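Tresik Paper: Frequently Asked Questions

Most of what customers ask us by phone or over the counter is answered on this page. If your question is about an order you have already placed, please have your order number ready and contact the shop directly.

Where are you and when are you open?

The shop is on Brilletgate in Prusville, next to the shoe repairer. We are closed on Wednesday and open every other day except Sunday. The counter stays open over lunch. The cutting room does not, so if you need sheets trimmed while you wait, come in the morning or leave the order with us and collect it later.

Do I need an account to buy from you?

No. Anyone can buy from the shop, and there is no minimum order at the counter. For delivery the minimum is £25 before postage. Accounts are meant for schools, studios and print workshops that order regularly and would like to pay by monthly invoice. To open one, ask for the form at the counter or by email and return it to Arvid Tveit, who looks after all the accounts. Invoices are due within 31 days.

Can I buy single sheets?

Yes, for nearly everything in the plan chests. The exceptions are newsprint and the thinnest layout paper, which are sold by the pack. Single sheets are priced individually, and there is a discount when you take a full pack of one kind. Mixed packs do not count towards it.

What does the weight of a paper mean?

It is the weight in grams of one square metre of the paper, and it is written on the label of every drawer. A higher number usually means a thicker sheet, but two papers of the same weight can feel very different. A soft, loosely made paper will be thicker than a hard, pressed one. If thickness matters to you, for example in bookbinding or box making, come in and handle the sheets or ask for samples.

Can I have samples?

We post up to six small samples free of charge. Please tell us what the paper is for, as well as the names of the ones you want if you know them. Samples are cut from current stock, but shades can vary slightly from one making to the next. Keep the sample and send a corner back to us if you need a close match for a later order.

Which papers do you have in large sizes?

The Torvik range comes in the largest sheets we keep flat. It is sold in white, cream and two greys, in a smooth finish and a slightly rough one. Anything longer has to come off the roll, and we sell roll paper by the metre.

How should I prepare a table for working on a large sheet?

Clear it completely and wipe it down, then let it dry before the paper goes on. Run your hand over the surface and deal with any grit or old glue. A sheet that hangs over the edge will crease where it bends, so push two tables together if one is too small. For drawing, put a spare sheet underneath. For cutting, use a mat.

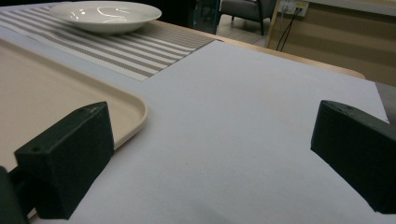
A large sheet of paper on a tabletop.

If the paper has been rolled, leave it lying flat overnight with clean boards on top. Rolling it the opposite way works on thinner papers but tends to leave ripples in heavy ones.

How do I find the grain?

Bend the sheet gently over on itself without creasing it, first one way and then the other. It will bend more easily along the grain. With a small offcut you can dampen one side instead and watch which way it curls: the grain runs along the length of the curl. For books and folders, the grain should run parallel to the spine. We can mark the direction in pencil on the back if you ask when you order.

Will you cut paper to size?

Yes. Straight cuts are charged per cut, and a stack counts as one cut as long as it fits under the blade. Give us the finished size in millimetres, width first, and tell us which way you want the grain. Tormod Wikström does all the cutting and will ring you if the sizes don't add up. We don't cut curves, make folds or punch holes. Paper that has been cut to order can't be returned.

Offcuts are yours. Tell us if you don't want them and they will go in the scrap box by the door, which is free to schools and playgroups.

How is paper delivered?

Sheets that fit our flat parcels go out between boards. Larger sheets are rolled in a tube unless you ask for flat delivery, which costs more and is only available within 60 miles of the shop. We don't roll board or any handmade paper with a deckle edge. Those have to go flat or be collected.

Please open your parcel when it arrives. If anything is damaged, keep the packaging, take a photograph of it and let us know within six days.

Can I return paper I haven't used?

Unopened packs can come back for a refund or exchange if you still have the receipt. Single sheets can be exchanged if they are clean and uncreased, and the decision rests with whoever is on the counter. Roll paper is treated in the same way as paper cut to order.

How should I store it at home?

Flat, covered and away from outside walls. Under a bed is fine if the floor is dry. Keep tissue between coloured sheets, and don't leave any paper standing on its edge for long. Cheaper papers made from wood pulp will yellow in daylight whatever you do.

Do you buy or take old stock?

We take unused paper in full, clean sheets when we have room for it, and give credit in the shop. Ring first. The plan chests are usually fullest in May, when we count the stock, and we don't take anything in that month.

Contact: Tresik Paper, Brilletgate, Prusville | © Tresik Paper | Back to top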